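**Wicker baskets: handling and cleaning**

Lift a loaded basket from underneath. The rim is woven separately on many baskets and loosens first.
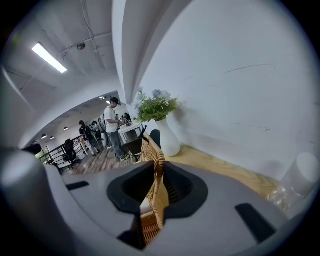
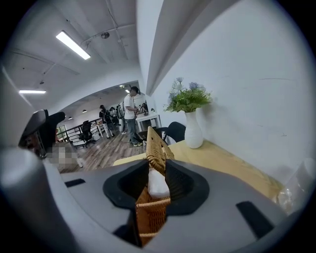
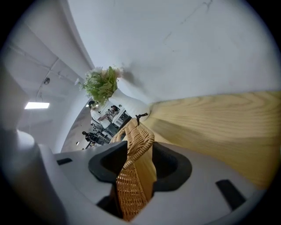
Vacuum the weave with a brush nozzle, low suction. Wipe with a damp cloth and 2 drops of dish soap. Air dry for 19 hours, away from radiators. Do not soak.

Loose strand ends: wood glue, clamp 30 minutes, trim flush. Nistar clamps leave marks on soft cane; pad the jaws with felt.

Brittle weave: mist lightly in January, when indoor air is driest.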